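Re: [kitchen-list] Dromus stone-lined pans, worth it?
24/02/2008

> I went to the Dromus demonstration at the garden centre in
> Brito and came away quite impressed. The chap did eggs with
> no fat at all and they slid straight off. He said the lining
> is good for 2,000 uses. The set is 179 with a lid thrown in.
> Has anyone got one at home?

I haven't got the Dromus set, but I did buy the Ustunden one in November after a very similar show, so take this as you like.

Eggs slide off any new pan. Mine did it too for the first few weeks. By Christmas I was back to using butter, and now the middle catches unless I stand over it. I wrote to the firm and was told I had been using too high a heat. The leaflet says medium. I asked what medium meant on a gas ring and I'm still waiting.

As for 2,000 uses, who did the frying? Was it one egg at a time, washed by hand, no metal spoon anywhere near it? I asked our man what the figure was based on and he said "testing" and moved on to the pancakes. I'd also like to know what is stone about it. Mine looks like paint with specks in.

My old Gollier iron pan cost some 30 at a market, weighs far too much and has never had a leaflet. It sticks a bit with fish. I can live with that.

If you do go back, ask to see a pan they've been using for 2 years. And get the guarantee terms before you pay, as mine leaves out "wear to the cooking surface", and I can't think what else would wear.

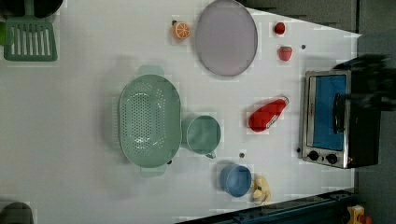 Re: [kitchen-list] Dromus stone-lined pans, worth it?

Gas is the trouble, I think. We've had the smaller Dromus pan on an electric ring for over a year and it still lets go of an omelette, though I do use a drop of oil and I never believed the no-fat business either.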